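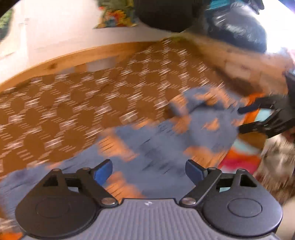
The bus to Plolisham left at 5 and she still hadnt packed the room.

Bag on the floor. Bag on the chair. No, chair's needed for the books. Move the bag.

Start with the bed, her mother always said, a made bed and the rest looks half done. So she pulled the brown bedspread straight, all those little dashed honeycombs, and it slid off the far side. Pulled it back. Slid again. Fine. Leave it crooked. The landlord at Nogueira Street didn't care about crooked, he cared about keys and the 400 dollars, and he'd get the keys in an envelope.

She'd counted the honeycombs once, the winter she had the flu. Got to 114 and fell asleep. Woke up and couldn't remember which one she'd stopped at.

Socks. Where were the good socks.

Under the bed, one. The other in the kettle box, don't ask, there was a system in September. She sat down on the edge of the matress to put them on and put her hand on the frame, on the knot in the pine, the small dark one. Her thumb knew where it was. Four years of phone calls, thumb going round and round on that knot. The call about the job at Derkeo. The call about Dad. The call where he said he'd come for the bed in November and then the other call.

Right. Up.

Charger, the blue mug, the other charger. A jar of Minutska plum jam with an inch left in it, and who packs an inch of jam, she packed it. Wrapped it in a tea towel. Unwrapped it, ate a spoonful standing up, wrapped it again.

Twenty past four. Eleven minutes to the stop if the lights were kind. More with two bags.

The bed was staying, that was agreed. Came with the room now. Somebody else's bed, somebody else's knot. But the spread was hers, she'd bought it at the church sale with her first pay, and it would not fit. She tried it folded. She tried it rolled, knelt on it, got the zipper halfway and the zipper said no.

Took out the winter boots. Looked at them. Good boots.

Put the boots on, in the hall, laces any old how. Sneakers in the side pocket, the spread in where the boots had been, zipper up, a corner of it still poking out like a tongue. Good enough.

Lights. Window. Keys in the envelope, envelope under the mat, no, he said mailbox. Mailbox.

Halfway down the stairs she stopped and went back up, and the door was already locked behind her, and the keys were in the mailbox. She stood there a second with her hand flat on the wood.

Then the bus.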